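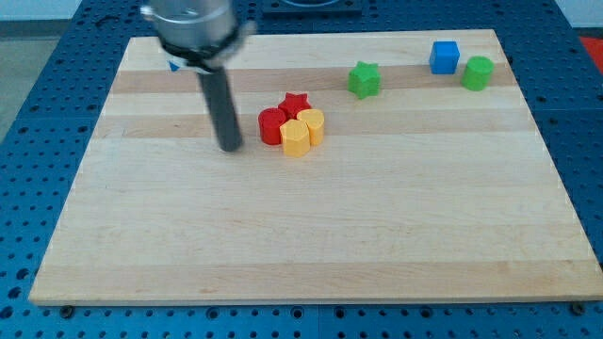 Red and yellow blocks on the striped board, waiting for their turn.

I promised back in November that I'd write something about the wooden board, and then I forgot, and then three of you asked about it in the same week, so it's finally getting its own little corner of the newsletter!

It's a chopping board, really. I bought it to chop on, and I think it managed one loaf of bread before it got pinched for the toy table and never came home. It's got pale stripes and honey-coloured stripes running the long way, and the children at our Skumthorpe mornings worked out what those were for long before I did. They're roads. Or they're shelves, or fields, or (for one whole spring) the lanes of a swimming pool. You put the blocks on a stripe and you drive them along it, and if you stray over the line you have to go back to the start. I didn't make up that rule and I'm not allowed to change it.

The blocks are the small plastic shapes from the Cindeo tub, which we picked up second-hand at the Ustholm sale for 5 pounds. The label on the lid said 80 pieces and I've no idea how many are left. There are round ones, stars and hearts in there, and they're a nice size for little fingers. We keep them for the older children though, as they're much too small for anybody who still puts things in their mouth. If you bring a baby along as well, please sit at the other end of the room with the big soft bricks.

What I like best is the squashing-up game. You take a handful of shapes, tip them out, and try to get them into the tightest huddle you can with every piece touching another one. Round ones are a pain because they only touch at one spot. Stars are worse, all those points — but a heart is lovely, you can tuck something into the dip at the top. Start with four pieces and go up from there. Our record is 14, and that took a good long while and rather a lot of breath-holding from the grown-ups.

You don't need a special board to try it at home. Any flat one will do, though I'd go for wood over glass, as the blocks skate about terribly on glass and the noise is dreadful. A smallish board is better than a big one too. Give them a whole table and the blocks spread to every corner of it, and then the floor, and then under the radiator where I spend most of my tidying-up time.

I give ours a wipe with a damp cloth afterwards and stand it on its edge to dry. Please don't put it in the sink to soak! The last one went that way and came out shaped like a crisp. The blocks get a swish in warm soapy water in the washing-up bowl, then out on a tea towel.

We're also after more shapes. If you've got an odd tub of Adomaitis blocks in the loft, the sort with moons and squares, we'd love them, and it doesn't matter a bit if the set isn't complete. Pop them in the crate by the door next time you're in — and if you find one of our yellow hearts in a coat pocket, that can go in there too.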